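Scuffs on a dark metal plate — touch up or leave alone?

Hi all! I'm sorting parts on my bench and this long dark piece has faint scratches and lighter streaks. Would you paint it?
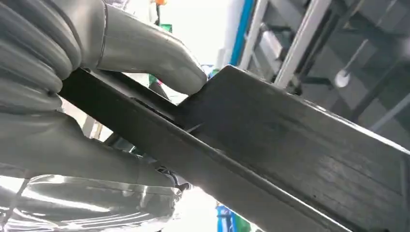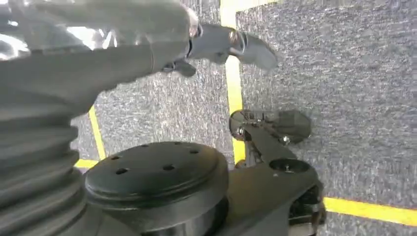
Metalwork & Finishes

wetham_bench
I'd leave it, friend. Wipe it down, add a little light oil, and see how you feel in January — mine still looks fine.

Grukov70
Paint it.

Comments (2)
pakton4: Oil worked for me too, thank you!
nak2588: Which oil, though?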